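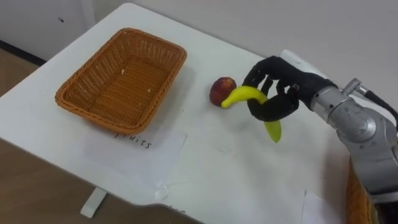

Danolholm Woven Basket, Rectangular
Sold by Bukelex. Page updated 7/12/22

The maker's leaflet calls this "the last fruit basket you will ever buy." We doubt it. It is a rectangular woven basket in an orange-brown tan, with sides that lean outward a little and a crisscross weave that runs up to the rim. It holds fruit. We stock it because the weave is tight and the corners on our shelf sample have stayed square.

A few of the claims need trimming. Drasell, who import it, say the open weave keeps peaches and plums fresh longer. We left fruit in one through a warm spell in July and it went soft when fruit goes soft. Bananas do no better in it than on the counter, and a big bunch hangs over the side.

"Wipe clean" is also generous. Crumbs and bits of stem settle into the floor of the basket and a cloth pushes them further in. Turn it over and tap it, or use a dry brush. Don't soak it.

It has no lid, liner or handles. The Testa liner is listed as a match, but it bunches up at the ends and we wouldn't pay extra for it. Labels aren't included either. If you sort your baskets by contents, a handwritten sheet of paper does the job.

Sold singly or in sets of 3. Color varies between batches, so order together if you want them to match.

Returns: unused, within 80 days. Buyer pays postage.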